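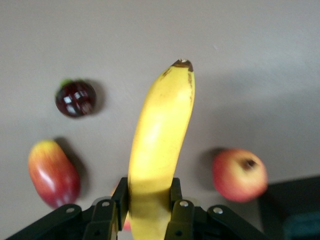

Home Galleries Kitchen Table Recipes Visit Say Hello

The Fruit Table at Mondunau

Welcome to the fruit gallery! This page is for everyone who gets a little too happy in the produce aisle, and I am first in line. Our kitchen at Mondunau has one big table that gets used for everything - rolling dough, folding flyers, Kenneth Sebastian's crossword - but my favorite thing to find on it is fruit. The color wakes up the whole room, and there is usually something good to eat by ten in the morning.

The gallery has grown to 3,347 pictures since we opened it, and we love every one of them. The page you are on is the banana page, updated 18/02/2025.

Banana, standing tall
Bright yellow peel with a few faint brown speckles and a gentle curve to the right. I love that dark brown tip! A banana with a few freckles is the one I reach for first, sliced over oatmeal or eaten right there by the sink. There is more fruit sharing the light gray tabletop with it, and I would happily make a salad out of the whole bunch.

What we do with ours
Sota Hirano makes the banana bread around here and he has very firm opinions about it. Four soft bananas, mashed with a fork so there are still lumps, a good spoonful of sour cream, and 60 minutes in the oven in the old Kemwood loaf pan. Let it cool for 20 minutes before you cut it (we never make it that long). Walnuts are welcome, raisins are still being argued over.

If yours are still on the firm side, try them in a hot pan with butter and brown sugar, a couple of minutes on each side, then over vanilla ice cream with a pinch of salt. So good! And when they get away from you, peel them, break them in half and put them in the freezer for smoothies.

Coming up
The berry page is next, and then cherries and the first apricots in May, when the Zuccaro stand opens again and we all come home with more than we can carry. Got a favorite fruit we should put on the table? Write and tell us, and send your banana bread recipe too. Sota says he will try any of them once.

Contact | © Varine Kitchen Galleries | Back to top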